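# About Estel

Estel is a small home-organizing studio in Floltamcombe, and we love a messy cupboard! We started out sorting one overfull pantry for a neighbor, and we have now worked through 94 kitchens, plus a good number of hallways, sheds and craft corners.

Most visits begin the same way. Everything comes out onto the table, we put the kettle on, and we talk about what gets used every day and what only comes out in December (the big roasting dish, the cookie cutters, that one enormous platter). Then it all goes back, shelf by shelf, with the everyday things at hand height.

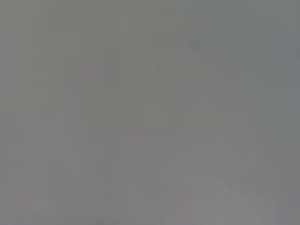 We work in teams of two, and a normal kitchen takes us a day. You're welcome to join in or go out for a walk – both are fine with us. Anything you decide to pass along goes to the swap shelf at Emico, where last year we dropoff-loaded some 1,973 items, mostly mugs and food containers. So many lids!

Our Saturday workshop, Yupanqui, is for people who'd like to do it themselves. Bring a drawer, contents and all, and we'll sort it together over coffee. Beginners are very welcome, and so are kids who like putting things in rows.

We cover Floltamcombe and the villages along the river. Evening visits can be arranged – just ask when you book.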